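Why Do Friends and Families Fall Out Over Money?

Have you ever heard two grown-ups in your family go quiet when somebody mentions what a thing cost? Maybe it was a birthday present, or a vacation, or the dinner bill. Money is a funny subject. We use it nearly every day, and yet plenty of people would sooner talk about almost anything else!

Let's start with lending, because that is where a lot of little quarrels begin. Say Meltska borrows four dollars from her cousin Kino to buy a snack at the pool. To Meltska, it's a tiny thing, and by the time she has brushed the crumbs off her towel she has forgotten all about it. To Kino, who had been saving up for a kite, it's a big piece of his allowance. He waits. He doesn't want to seem mean, so he says nothing, and the longer he says nothing the crosser he gets. Poor Meltska has no idea why he won't sit next to her in the car.

You can see that neither of them is a bad person. They were both thinking about the same four dollars, but the four dollars were a different size in each of their heads.
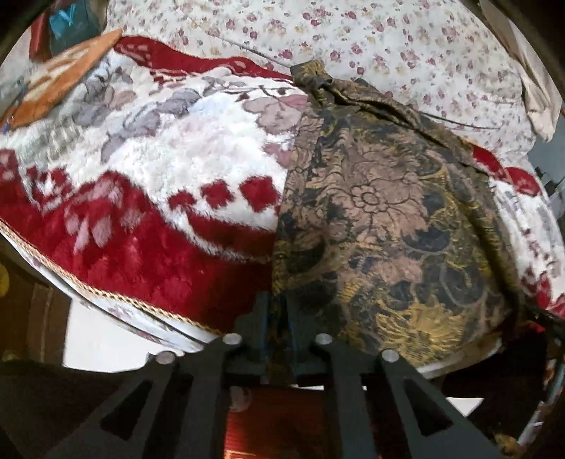 Presents can cause the same kind of trouble. When I was 11, my grandmother gave my sister a coat and gave me a book, and I spent a whole April afternoon working out which of us she loved more (I decided it was my sister, and I sulked until supper). A present can look very grand, like a big brocade cloth bag, or it can be plain and small, and you still can't tell from the outside how much thought went into it. My grandmother had picked that book because I kept asking her questions about whales. I only found that out when I was 13, and I felt rather silly.

So what can you do when money or presents have made you feel sore? First of all, it helps to say the feeling out loud to the person, in a calm voice, before it has had days and days to grow. "I felt left out when you got the bigger one" is a good sentence. "You always get everything!" is a much harder one to listen to, even if it's the one that wants to come out first.

It's also perfectly all right to say no. If a friend asks to borrow your savings and you would worry the whole time, you can tell them kindly that you'd like to keep the money where it is, and then go and play something together anyway.
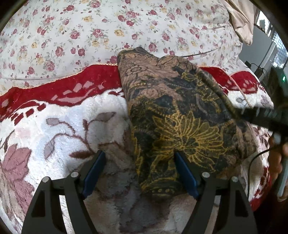
Peiyu Luo writes that in her house they keep a notebook in the kitchen drawer, and anybody who borrows even a dime has to write it down, her dad included. She says he once owed her 48 cents for a whole month, and that she reminded him every morning at breakfast until he paid!

I like the notebook very much. A written note doesn't get cross and it doesn't forget, and it saves people from having to ask twice. If your family doesn't want a notebook, a scrap of paper on the refrigerator will do.

As for Kino, he did tell Meltska in the end. She turned pink, ran upstairs, and came back down with four dollars, mostly in nickels, and they went out to look for a kite.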